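I gave up on pretty baskets in August. My sister-in-law Joana Vieira talked me into one big gray bin for everything that has no home – toys, kitchen odds and ends, whatever turns up under the couch – and I was sure I'd hate it. 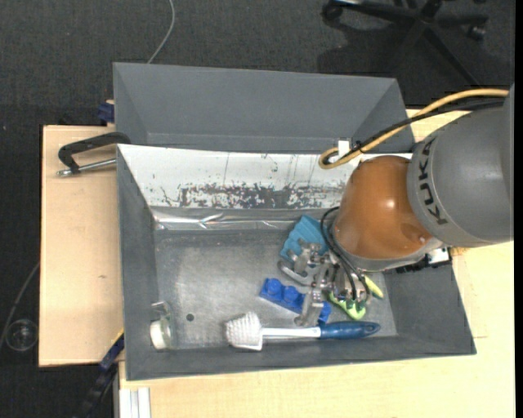
Well, I don't! Every Saturday I tip it all out and give myself 7 minutes to put things back where they belong. Anything that's come through three Saturdays in a row goes to the swap table in Ditdale (goodbye, second garlic press).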